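I get asked this a lot since I started teaching evening classes in workplace law, so here's how I put together a speaker bio when a conference wants one by tomorrow morning.

## 1. Start with the job you have now

Title, department, institution. One sentence. My old draft opened with my bar admission, and Candela Carretero, who edits the program booklet for our labor law seminar, moved it to the bottom without even asking me. (She was right!)

## 2. Pick two fields, tops

I know, you've also done food law and a bit of tax. Leave it. If the panel is on wage claims, say wage claims and whatever sits next to it. I keep a long version of 16 lines in a folder and cut from there - never write from scratch at midnight.

## 3. Sort out the titles

- Write "Ph.D. in Labor Law", with the school and no thesis title
- Adjunct posts go after the main one
- If you're licensed to practice, say where
- Expert appointments need the body that appointed you, spelled out

Violeta Leiva still lists all seven of her visiting posts. I'd keep the last two.

## 4. Publications

One book or one article, whichever is newer. Link to the full list and move on.

## 5. Post it

I paste mine into the profile box on Fanora, save, then open it on my phone to check the line breaks. Italics usually vanish, so I put book titles in quotes.

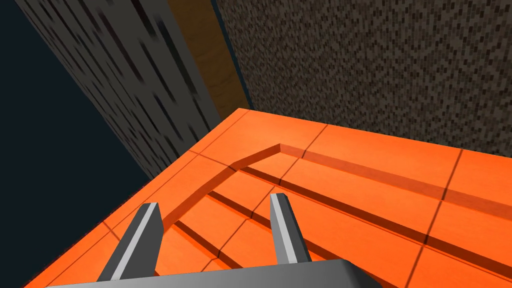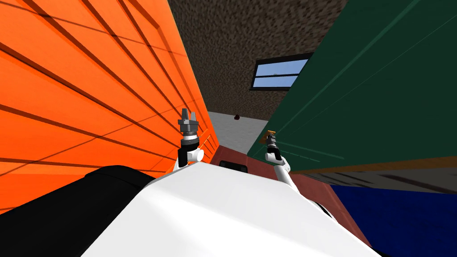 Last thing: put a month at the end of the file name. Mine says February, and when Shivam Sachdeva wrote to ask which version to print I could tell him in one word. If your post changes before the event, send the new text to the organizer too, because the profile page and the booklet don't talk to each other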